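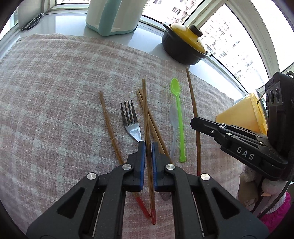

4.2 Equipment planning and cost per station

We planned the purchase for the Urkville site in March. Each station needs two hand-held grippers, spare finger pads, cables and a set of household items. The utensil task in Figure 4 was used to set the budget, as thin objects such as chopsticks call for the closest match between the two jaws. We compared a quote from Hevum with one from Sandhu. Hevum asked for 13 stations as a minimum order. Sandhu had no minimum but charged $156 per station for yearly service – a cost left out of our first plan.

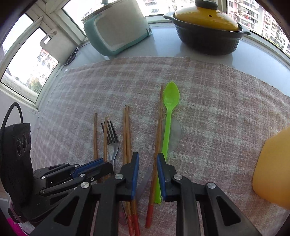 Sandhu replied that the service charge could be dropped if pads were bought in packs of 400, and that most sites go through them faster than they expect. We did not accept the offer at this stage. Storage at Urkville is limited, and a later change in pad design would leave us with stock we could not use. We set aside 15 percent of the budget for spare parts instead and will review that share after the Sendotmont site opens.

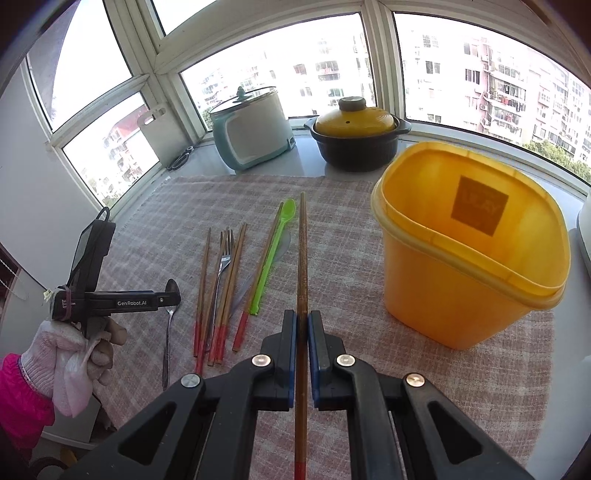 Figure 4. Utensil task used for budget planning. A wooden chopstick is held between the blue pads of a hand-held gripper; a second device is at left.

Household items were a small part of the total. Towels, flatware and plastic containers were bought locally and are not listed in the station cost.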